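Progress Report to the Miver Fund: Young Adult Novel, Second Installment
Submitted by Zdislava Malý
11/12/2018

You asked for "a short, candid account of work completed since the first payment, with reference to the schedule." I have the schedule in front of me. It was written in April by a woman with a great deal of confidence and no outline.

Work completed

The draft stands at 237 pages. The schedule says it should be finished, and in one sense it is, as I have now written the last chapter. I have not written the three before it. I did the ending early to find out whether I had one, and I do. Juna gets off the ferry, her sister doesn't, and the money stays in the accordion case. Your reader liked the accordion case in the sample pages, so I am pleased to report that it has survived every round of cuts, including the one that removed the accordion.

For those joining late, the book is called Pruvon, after the river town where it takes place. Juna is fifteen. Her mother runs the night desk at a motel, and her uncle Khokhar has talked half the street into buying shares in a ferry that may or may not float. When he leaves town, the neighbors decide the family must know where the cash went. Juna does know, and that is the trouble.

Changes from the proposal

The proposal promised two narrators. There is now one. The other was the uncle, who turned out to be so charming on the page that by chapter six I was ready to buy a share myself. He still talks plenty, only now he does it through other people's complaints.

The proposal also described "a strong thread of local history." This has become a flood in chapter nine and a plaque that everyone in town reads wrong. I spent most of the summer in the county library learning how car ferries are steered, and I can tell you a lot about it. The book can tell you very little, and is better off.

The romance has been reduced to a boy named Derneo who lends Juna a bicycle and wants it back. Early readers in the high school group wanted more of him. I have given him a second scene, in which he asks about the bicycle.

School visits

The grant calls for classroom workshops during the writing period. I have done both of the fall ones. The ninth graders read the opening chapter and marked it up with a freedom I have never had from an editor. One wrote "why is she explaining the motel" next to a paragraph explaining the motel. The paragraph is gone. I have kept the sheet and will include a copy with the final report, if the fund wants proof that young people are being reached.
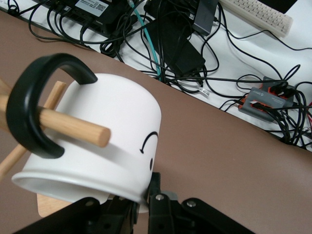 The spring visits are not booked yet. The school would like them before testing starts and I would like them after the draft is done, and one of us will have to give way. I expect it will be me.

Money

Spending is close to plan. Travel came in under the estimate by about $500, mostly thanks to my cousin's couch. I would like to move that amount to the line for a sensitivity and continuity read, which I budgeted for as though the book were a pamphlet. Please let me know if this needs a form. I have looked for the form.

What happens next

The three missing chapters are the trial of the uncle's reputation at the town meeting, the night on the river, and a quiet one in the motel laundry room where the sisters finally say it out loud. I have been avoiding the last of these. It gets written first.

I am asking to move delivery of the full draft to April, a year after I told you it would be easy.

Zdislava Malý

Shares: 3 | Comments: 2

inkandoars
Please don't give Derneo his bicycle back until the very end.

R. from the ninth grade
I'm the one who wrote the motel comment. I stand by it.

Contact the Miver Fund | © 2018 Miver Fund | Back to top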